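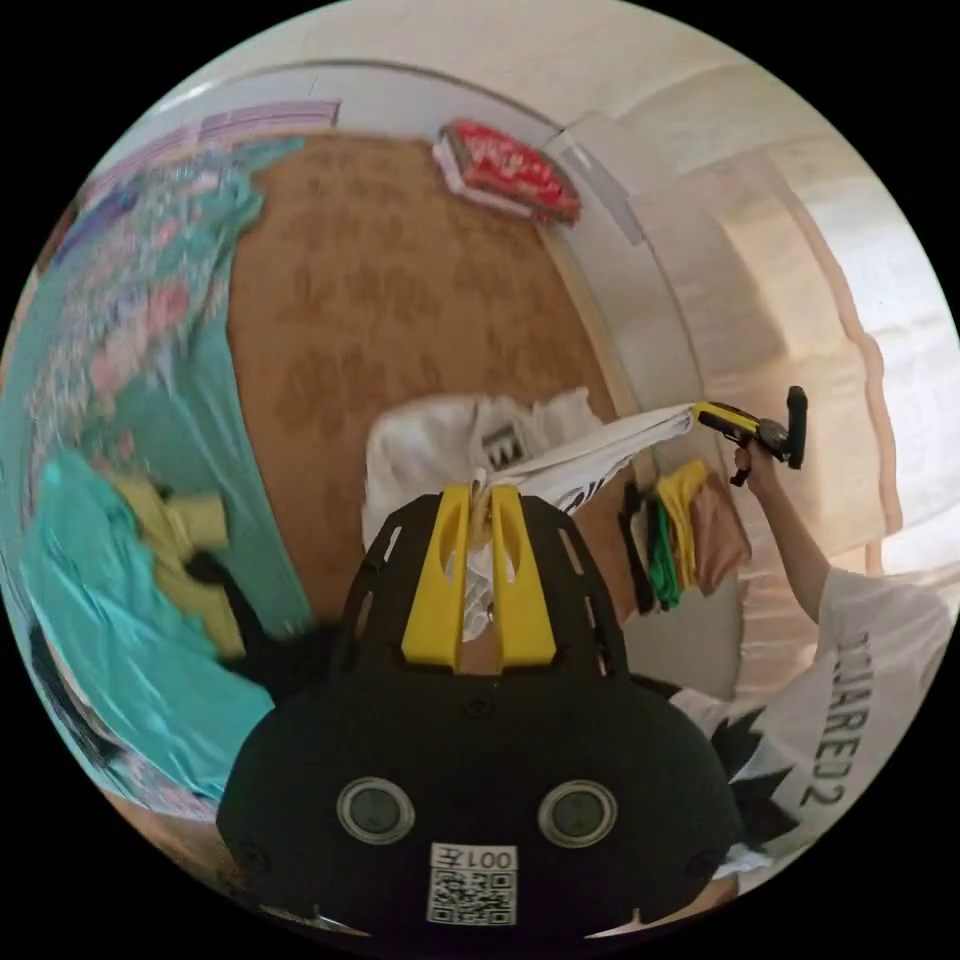
*Fig. 1. White garment held between two hand-held grippers, with more clothes hanging alongside.*

# Session 6: Picking up cloth (and hanging on to it)

Notes for the Tuakana robotics group, 09/03/2021. Paora Rutherford

Right, so last time we did rigid things, blocks and cups and that horrible stapler, and you all got rather good at it. Cloth is a different animal. A cup stays the same shape while you carry it. A T-shirt changes shape the moment you touch it, and again when you lift it, and again when you put it down, so most of what we wrote on the board in session 5 about "find the handle, plan the grasp" falls over straight away.

I want you to keep two words apart in your write-ups because half of you mixed them up in the last lot:

- **Pose**: where a thing is and which way it's turned. Six numbers will do for a cup.
- **State**: everything you'd need to know to predict what it does next. For a shirt that's the pose of every bit of it, and we're never going to have that.

So we cheat! We don't try to know the whole shirt. We look for a few places worth holding (a collar, a hem, a shoulder seam, the corner of a sleeve) and forget the rest until we need it.

## Two hands are better than one

Look back at Fig. 1 for a second. One gripper has a fold pinched up and the other has the far end, and the bit in between is pulled into a taut strip. That strip is the useful part. When cloth is under a little tension it behaves nearly like a stiff object, and you can reason about it with the maths you already have. The heap next to the jaws is still a heap, mind you, and no amount of pulling on one strip will tell you what's inside it.

Milagros Ccori (who took this course before most of you joined) used to say you should pull until the wrinkles line up and then stop. I've never found a better rule. Pull harder and either the cloth slips out of the jaws or you stretch somebody's good jumper.

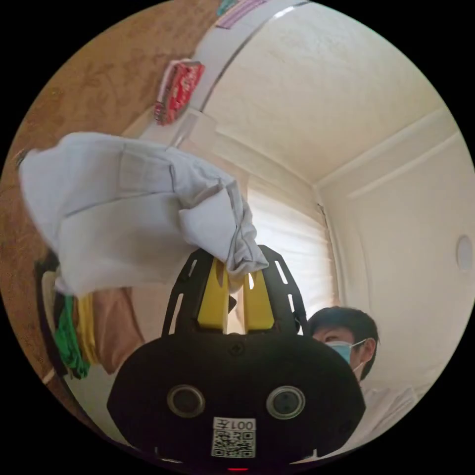 Then there's the question of where the weight goes. Hold a garment by one edge and everything else hangs off that edge, so gravity does a fair bit of your sorting for you. Hold it somewhere in the middle and you get a sort of tent with corners poking out in odd directions. Neither is wrong! It depends what you want next. If you're after the hem, grab high and let the hem come down to you. If you only want the thing moved out of the way, grab the nearest lump and go.

Seams and pockets matter too. They're thicker than the cloth around them, they make good landmarks, and they're also where a pinch goes lopsided, with the thick side gripped and the thin side sliding. The Nilska fingers we have in the cupboard are better for this than the Eltard ones, I think, but try both and argue with me.

## Numbering your attempts

Please, please keep one folder per attempt. In May I'll be putting all the groups' recordings together and I don't want to find `shirt_final_FINAL2` again. We're aiming for 500 attempts across the whole class. Last year's group handed in 772, of which 646 were usable, and nearly all the losses were naming muddles or a recording started after the grasp. Start recording, wait a breath, *then* reach.

Failed grasps are data. Keep them. Mark them `F` and write a few words on what went wrong ("slipped at seam", "caught two layers"). 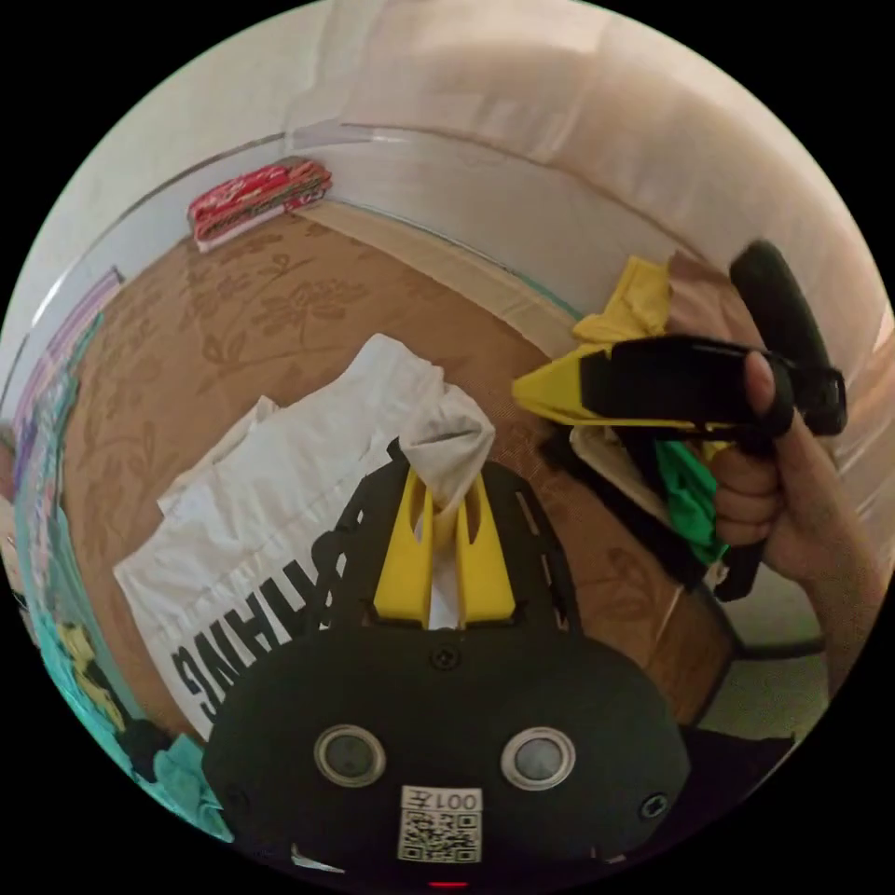

*Fig. 2. White T-shirt on the rug, left-hand gripper closed on the cloth, second gripper on the right.*

## Flat starts and heap starts

A shirt spread on the floor is what I call a flat start, even with folds in it. Lettering helps you a lot with these, as print gives you something to track when plain white cloth gives you next to nothing. Heap starts are harder and we'll leave them until you've done a decent run of flat ones.

## For next time

1. Read pages 1 to 19 of the Szilágyi booklet. Skip the box on friction, it's muddled.
2. Do ten flat starts per pair, swapping hands halfway.
3. Sketch (pencil is fine) where you'd put two grippers on a shirt to fold it in half lengthways, and again widthways.
4. Anyone still owing me a Brulteck charger, bring it back.

Bring an old T-shirt you don't mind losing, printed if you have one.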